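## 4. Setting Up a Bin-Picking Station

Read this section before you promise anyone a date. The Stundik cell can pick sheet-metal brackets out of an open bin and lay them on a work surface. It does this more slowly than a person, and it needs the station set up with more care than a person would. If you were told it would simply "learn your floor," set that idea aside until you have finished step 9.

Sections 1 to 3 cover unpacking, power and arm calibration. Complete them first. A cell that failed its calibration check will not get better by being given work.

### 4.1 Before you start

You will need:

- the Stundik controller, running and signed in
- one open bin and a shelf to hold it
- a flat work surface with a non-slip mat
- a sample of the parts you intend to run
- cut-resistant gloves, for you

> **Caution:** Stamped parts can have sharp edges. The grippers do not care about this. Your hands will, every time you reach in to fix a bad pick.

### 4.2 Placing the bin

1. Set the shelf where both arms can reach the bin without fully straightening. An arm at full stretch loses accuracy, and the software will not warn you.

2. Lock or brace the shelf. Push on it with one hand. If it moves, the taught positions will be wrong by lunch.

3. Put the bin on the shelf with its long side toward the arms. On ribbed shelving, check that the bin sits level and does not rock.

4. Jog each gripper over the rim and down to the bin floor at reduced speed. Watch the knuckles as well as the fingertips. Most rim strikes in our own trials were knuckle strikes.

5. Save the position as a new station. Do not overwrite station 1, which the restart routine uses.

> **Note:** Slots and holes in a bracket look like edges to the vision software. So do the slots in an angle-iron upright and the grid on a molded bin floor. If the software outlines part of the shelf as a part, draw a mask around the bin as described in 6.2.

### 4.3 Loading parts

A new operator will usually want to fill the bin. Resist this. Start with a few parts, with different shapes if your job calls for them, and leave clear floor between them where you can. Long parts will lean on whatever is next to them, and a leaning part is harder to grip than a flat one.

Packing material is the other problem. Clear plastic shines under shop lights, shifts when touched and gives the depth sensor very little to work with. A person lifts the bag out of the way without thinking. The cell has to be taught to do it, and the teaching does not carry over well to a bag lying in a different heap.

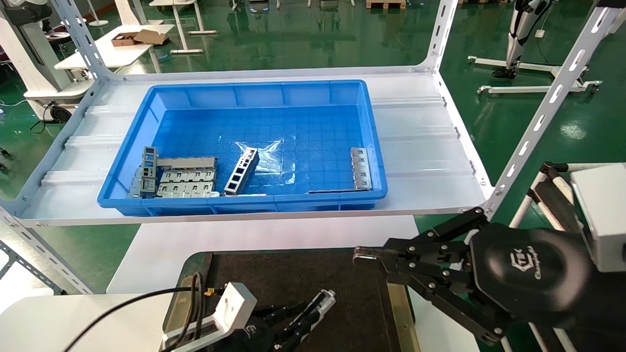 6. Load the bin. For the first run, take out any bags, ties and paper. You may put them back for the second run if you want to know what your real pick rate will be.

7. Select **Job > Trial > Mixed Parts** and set the count to 2. The default is 1000, and it will try all of them.

8. Stand outside the marked zone and press **Start**. Keep one hand near the stop button. If a finger catches in a slot, press stop. Do not wait to see whether the arm works itself loose.

9. Read the trial log. A pick counts as good only if the part was released on the mat. The log also shows "grasp success," a more flattering number that includes parts dropped on the way.

### 4.4 What to expect

Our longest unattended run at the Saltska shop was 1096 picks, with one part type, no packaging and steady lighting. With mixed brackets and plastic in the bin, runs ended far sooner, usually on a part standing against the bin wall. Farah, the older picking software, did worse on those parts. Sikbridge, the current one, does better and still gets stuck.

If your shop moves over 4000 identical parts between changeovers, the cell may earn its place. If every bin is different, keep a person on the job and use the cell for the dull stretches.

> **Caution:** Error E-17 (no valid grasp) clears by hand. Engage the stop, wait for both arm lights to turn amber, then reach in and move the part. Never clear E-17 with the arms live, however small the nudge.

For gripper pad wear and replacement, go to Section 5.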